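FOR IMMEDIATE RELEASE
Wednesday, July 31, 2019

Drullano opens its robot benches to the public, and 352 people come to watch computers get taken apart

GADLOW — Drullano, the computer reuse workshop on Correia Street, held its first open day for the Mudar project last weekend, and the turnout was far better than anyone on the team had dared to hope. A total of 352 visitors came through the doors to see robot arms practice the small, fussy jobs that go into stripping an old desktop computer for parts.

Mudar began in January with one arm, one bench and a stack of retired office machines. The project now has 6 benches, and all of them were running for the open day. Guests could stand at the rail, ask the operators anything they liked, and follow the work up close on screens fed by the small cameras at the robots' wrists.

The crowd favorite was the processor bench. A desktop processor sits in a socket inside a metal retention frame, held down by a thin lever, with memory slots close by on both sides. There isn't much room for a fingertip in there, let alone a gripper, and the pins and contacts underneath don't forgive a clumsy push. Visitors leaned in for this one! Several asked to see the approach again, and the operators were happy to start over.

Dell motherboards get a lot of time on this bench. The team leaves them mounted in their cases, cables and all, so the arm has to learn to work around the same clutter a human technician would find.
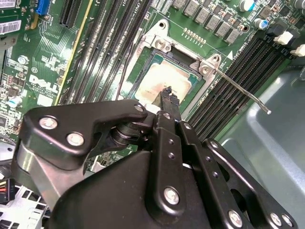
Hands on the controls

In the afternoon it was the visitors' turn. Up to 100 guests got a few minutes each at a practice station, where they steered a gripper by hand and tried to lift memory modules out of a scrap board. Younger guests did very well at this (better than some of our staff on their first day, it has to be said). One group stayed at the station until closing and had to be promised a second round next time.

The practice station uses the same controls our operators use every day. Every motion at the regular benches is guided by a person first, and the recordings are then used to teach the arm to do the job by itself. Some steps are coming along nicely. Others, like freeing a processor that is stuck with old thermal paste, still need a patient person at the controls, and we enjoyed talking openly with visitors about both kinds.

Bring your old desktop

Guests were also invited to drop off computers they no longer use. The workshop took in 400 pounds of equipment over the day, from full towers to bare boards. Working parts will go into rebuilt machines for Gadlow schools, and the rest will be used for practice at the benches before being recycled.

Drullano plans to hold another open day in January. Admission will be free again, and the practice station will be open from the morning on. School groups can ask for a separate visit by contacting the front desk at the Correia Street workshop.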